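Chore chart with point deductions for an 11-year-old: keep or drop?

Asked by skolldale_parent, January 2019

We run a point system at home. Each finished chore earns 2 points, and 15 points buys a later bedtime on one night. Since July we have also taken points off for arguing. Our son now sits near zero most weeks and has stopped doing the chores. Should the deductions go, or the whole chart?

2 answers

Heriberto Tello
Drop the deductions first and leave the rest alone. If you change both at once you can't tell which one was the problem. A point that has been earned should stay earned. Handle the arguing separately, with a short consequence on the same day, stated in advance.
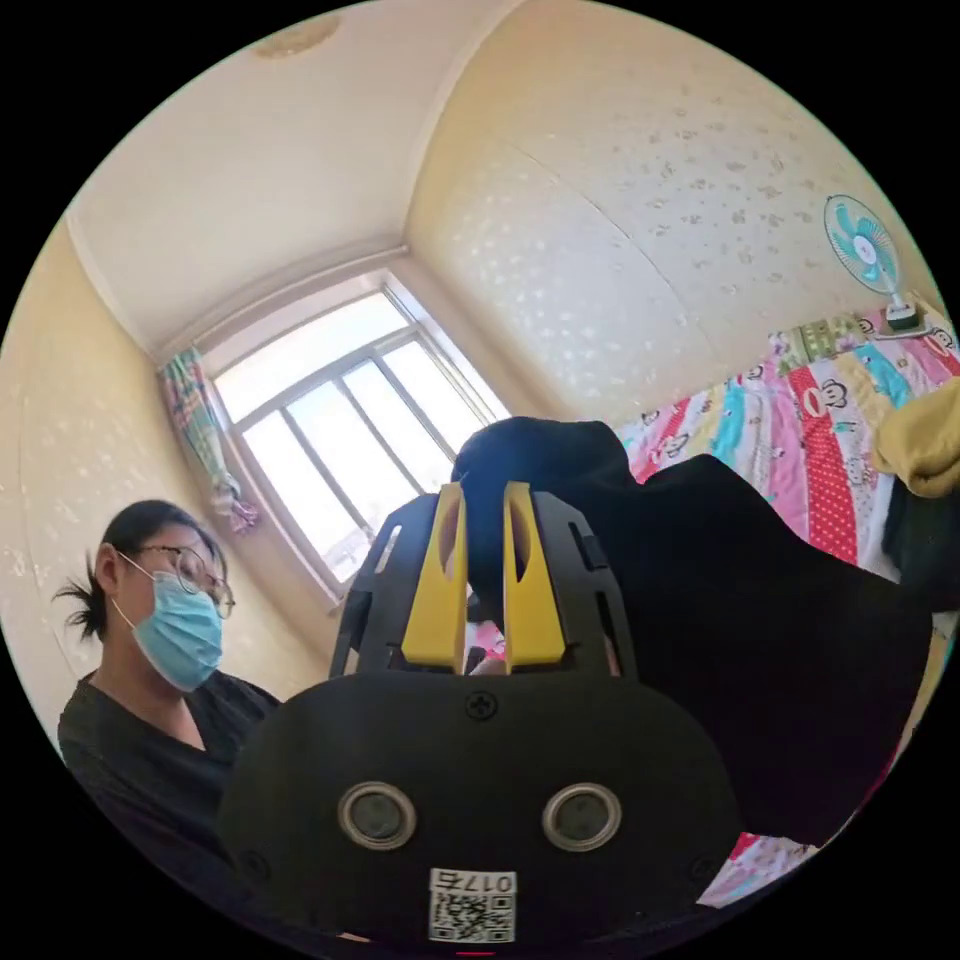

Check the price of the reward too. At 2 points per chore he needs eight chores before anything happens. For a child who has quit, I would set it at four chores for the first two weeks, then raise it. When he finishes one, say what he did ("you emptied the dishwasher before I asked") and skip the general praise.

diekmann_b
We had a chart, got up to 2,000 points and it meant nothing to anyone. Just tell him to do them. Mine get no screen time until it's done, works ok most days

Was this answer helpful? Yes / No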